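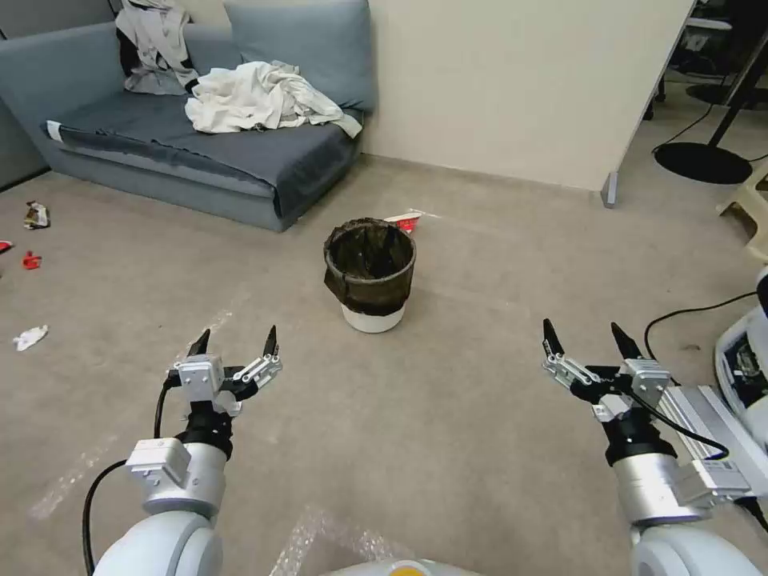

Does a heavier stick give a harder hit for the under-16s?
Not on anything I've seen so far, and I've now been through all of the December sheets.

Notebook, December. Stick trials for Stosalside juniors, second block.

Started at half past four, finished when the pitch lights went off. Water-based turf, sprinklers run beforehand. Same drill as last time: flat hit from the top of the circle at the backboard, timed off the gate, then slap hit, then a push. Two sticks, the Travusum the club already owns and the Stastaseck that the rep has been so keen on. Heads taped over so the players couldn't read the names, though they all knew within a minute which was which from the shape of the handle. So much for blind.

48 flat hits logged, should have been 50. The gate missed one, and one went over the backboard and into the car park. I've left both out. Anikó wanted to put the missing one in as the average of the rest and I said no. If we start filling gaps we may as well write the brochure ourselves.

Result, for what it is: the gap between the two sticks is smaller than the gap between one player's first hit and her fifth. I can't get an improvement out of that. The two strongest hitters were strongest with both. One of the full backs swore the Stastaseck felt "livelier" and then hit her best ball of the evening with the other one.

Slap hits worse than flat for spread. Technique is all over the place and I don't believe any figure from that sheet. Pushes not worth plotting.

Things I don't trust:
Order. Everyone used the Travusum first. By the second stick they were warmed up and had an audience. My mistake, swap next time.
Balls. Seven in the bag, two of them the old dimpled ones with most of the dimple gone. Didn't note who got which.
Gate height. It sits low, so anything lifted gets read late or not at all. Fine for pushes, doubtful for a full swing.
Grip. The Stastaseck had a fresh chamois and the other one hasn't been regripped since summer. Anyone would prefer it.

Győző Fülöp rang about the Oláh stick. He says the lower bow helps drag flicks. Maybe. We have one girl who can drag flick properly and I'm not buying a rack of sticks on the strength of her. He will lend us one for a fortnight, I said fine as long as there's no invoice at the end of it.

Anikó Rácz disagrees with me on weight, for the record. Her view is that a heavier head pays off late in a match, when the swing gets lazy, and we only ever test fresh legs. Fair point – I have no answer to it. Could run the shuttles first and hit after. It would wreck the under-16s for the rest of training, so ask the coaches before promising anything.

Also the wrist question. One of the smaller midfielders said her left wrist was sore after the heavy stick. She didn't mention it after the light one, but she'd stopped hitting by then, so it proves nothing either way. Still, write it down. Check with her next session before she picks one up.

To do
Swap the order, half start on each.
Bin the two old balls.
Regrip the Travusum.
Raise the gate – Anikó has the longer legs for it at home.
Tell the rep we haven't decided. He'll hear it as yes.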